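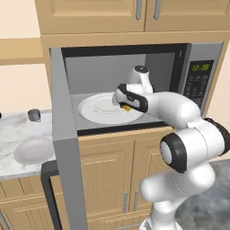
마을 봄 잔치를 이웃 종교 명절과 같이 치르는 것, 어떻게 생각하세요?

글쓴이: 살구나무집
2025년 3월 4일

안녕하세요, 늘 읽기만 하다가 처음으로 길게 써 봅니다. 저희 동네는 성당과 절이 길 하나를 두고 마주 보고 있고, 시장 뒤쪽에는 이슬람 기도실도 있어요. 제가 이사 온 지 8년째인데, 해마다 4월이 되면 부활절 달걀을 절 공양간에 가져다드리고, 연등 다는 날에는 성당 어르신들이 사다리를 잡아 주십니다. 누가 시켜서 하는 일이 아니라서 저는 그게 참 좋더라고요.

그런데 올해는 아예 한날에 모여 큰 잔치로 합치자는 이야기가 나왔습니다. 작년에 라마단 끝나고 기도실에서 음식을 나눠 주셨을 때 148명이 다녀갔거든요(방명록을 제가 정리했어요!). 그걸 보고 다들 마음이 커진 것 같습니다. 저는 반가우면서도 조금 걱정이 되어서, 비슷한 경험이 있으신 분들 말씀을 듣고 싶어요.

ㄴ 강둑산책
저는 합치는 데 찬성입니다. 예전에 살던 곳에서 두 번 해 봤는데, 평소에 인사만 하던 분들이 한 상에 앉으니까 분위기가 완전히 달라져요. 그때 알게 된 할머님께는 지금도 명절마다 전화를 드립니다. 음식은 기도실 쪽 기준에 맞추면 거의 다 같이 먹을 수 있고요, 절에서 오신 분들 드실 나물만 따로 넉넉히 하시면 됩니다.

ㄴ 늦은종소리
좋은 뜻인 건 알지만 저는 생각이 좀 다릅니다. 부활절은 부활절이고 부처님오신날은 부처님오신날이지요. 한날에 몰아서 치르면 결국 어느 쪽 명절도 아닌 먹자판이 되기 쉽습니다. 서로의 날에 손님으로 가는 지금 방식이 오히려 더 깊은 예의라고 봐요. 손님은 주인 집 풍습을 배우게 되니까요.

ㄴ 강둑산책
늦은종소리님, 먹자판이라는 말씀은 조금 섭섭하네요 ㅎㅎ 저희는 밥 먹기 전에 각자 자기네 명절 이야기를 하나씩 들려줬어요. 아이들이 제일 열심히 들었고요.

ㄴ 늦은종소리
섭섭하셨다면 죄송합니다. 이야기 순서가 있었다면 제가 생각한 것과는 많이 다르겠네요. 그래도 원래 명절은 그대로 두자는 마음은 변함없습니다.

ㄴ Rahel Gruber
안녕하세요, 한국에 산 지 6년 됐고 한국어가 아직 서툽니다. 제 고향에서는 개신교와 가톨릭 마을이 오래 사이가 안 좋았는데, 종을 고치는 돈을 같이 모으면서 가까워졌다고 할머니께 들었습니다. 그래서 저는 잔치보다 같이 하는 일이 먼저라고 생각해요. 사다리를 잡아 주시는 이야기가 정말 아름답습니다. 그건 꼭 계속하세요!

ㄴ 콩국수
기도실 분들께는 여쭤보셨나요? 글에 그 이야기가 없어서요. 라마단은 해마다 날짜가 당겨지니까 4월로 못 박으면 그분들 명절과는 점점 멀어집니다. 좋은 마음으로 초대했는데 정작 그분들만 남의 잔치에 온 셈이 되면 민망하잖아요.

ㄴ 살구나무집
콩국수님 말씀에 뜨끔했습니다. 성당과 절 쪽하고만 이야기하고 기도실에는 아직 정식으로 여쭙지 못했어요. 내일 과일이라도 좀 사 들고 들러 보려고요. 늦은종소리님 말씀대로 각자의 명절은 지금처럼 두고, 강둑산책님네처럼 이야기 나누는 저녁 자리를 따로 하나 만드는 쪽도 같이 여쭤보겠습니다. 길게 답해 주셔서 다들 정말 고맙습니다.

ㄴ 강둑산책
과일은 대추야자도 좋아하실 거예요. 다녀오시면 소식 꼭 남겨 주세요~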